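Ticket: Pink tee keeps going off-square after washing
Product: Ilta heavy cotton T-shirt, salmon pink
Status: Open, waiting on customer care
Opened: 9/2/22

Hi all, me again with the laundry problem (sorry!). I'm putting the whole thing in one ticket this time so I don't have to repeat it in three different emails.

I bought the Ilta tee from the Zacharias store in Flallville and I love it, the color is gorgeous, but every time it comes out of the wash it refuses to fold flat. I lay it out on the table, smooth it down, and the sleeve just does its own thing. One side seems to sit fine and the other bunches up between the shoulder seam and the hem. I've folded a lot of T-shirts in my life and I don't usually have to fight them!

What I've tried so far:

Wash 1. Normal cycle, tumble dry on medium for 45 minutes. Came out very creased, and the sleeve hem wanted to flip up.

Wash 2. Cool wash, inside out, same dryer setting. Slightly better but still wavy near the stitching.

Wash 3. Cool wash, no dryer at all, hung up by the hem overnight. Stiff as a board in the morning and the creases had moved to the middle, which I did not expect.

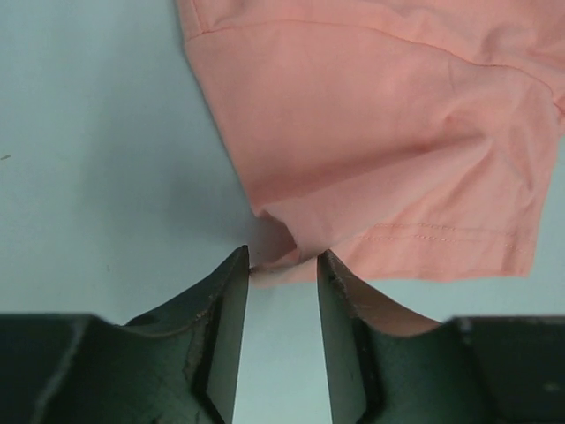
Posted by Natália Tóth | Urnuvmont Fabric Help | Category: Shrinkage, twisting and creases

The creases run on a slant, right across the cloth under the curved sleeve seam, and that's the bit I can't get rid of. The double row of stitching along the hem looks okay to me, nice even little stitches, but the edge underneath it looks a tiny bit frayed and I'm wondering if that's part of it. Could the hem have shrunk more than the rest? Or is the fabric twisting? My sister thinks I'm overloading the machine and she may have a point, I do tend to stuff it.

Oh, and the iron. I did try the iron, on the cotton setting, with steam. It looked great for as long as it took me to carry it to the drawer.

Reply from Danjuma Babalola, customer care

Hi Natália, thanks for writing it all out, that helps a lot. I can't rule out twisting from here, so could you try one thing before we talk about an exchange? Wash it with a small load, take it out right away, and give it a good shake by the shoulders. Then pull the sleeve gently from the seam toward the hem while it's still damp and dry it flat on a towel. Please skip the tumble dryer this time. If the side seams swing toward the front once it's dry, that's twist, and we'd swap it.

Reply from Natália Tóth

Okay, did it! Small load (only 13 things, which for me is practically empty), shook it, pulled it, laid it on a towel. Side seams stayed at the sides, so I guess no twist? The slanted creases are much softer. The sleeve hem still curls a bit when I fold it under, but I can live with that if it doesn't get worse. I'll do one more wash the same way and report back. Can you leave the ticket open until then?

Reply from Danjuma Babalola, customer care

Sure, I've set it to stay open. Keep the receipt handy, you have 90 days from purchase for an exchange, so you're covered into November.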